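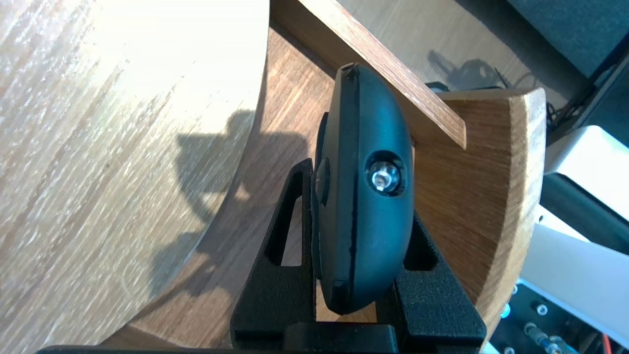 Kerkora Product Group
Minutes of the housing and bench meeting, December, 10.15

Present: Satish Rastogi (chair), Zoi Margaritis, Omar Nasrallah, Pankaj Tiwari (minutes)
Apologies: Fadi Sleiman

1. Previous minutes
Agreed with one correction. Item 4 should read "shell seam", not "shell seal".

2. Housing, black version
ZM reported on the two-part oval shell. The matte finish is accepted. The small notch where the seam meets the tip is still under discussion with Mevano, who regard it as within tolerance. SR asked for the tolerance in writing. ON noted that the seam is hard to see at arm's length and did not want the tool altered for it.
Action: ZM to obtain the figure from Mevano.

3. Front button
The clear round part in its dark ring stays as drawn. PT raised glare from the bench lamps on the glossy surface. A frosted part was considered and deferred on cost. First order remains at 1,000 pieces.

4. Side bulge
Chauhan asked whether the raised part can be lowered. ON said 2 mm was possible without moving the board. No decision until FS is present.

5. Bench
The pale wooden disc is to stay on the brown table for handling checks. SR asked that cups not be put on it. Lighting at that end is uneven and the disc washes out under the main lamp. PT to try the lamp further back and record the setting.

6. Packing
Datside quoted for plain cartons, 40 to a case. Inner trays are quoted separately, at some 6 weeks. ZM prefers card trays. Samples of both to be requested.
Action: ON.

7. Any other business
Label stock is low. PT to reorder.

Meeting closed 11.05. Next meeting in the new year, time to be confirmed by SR.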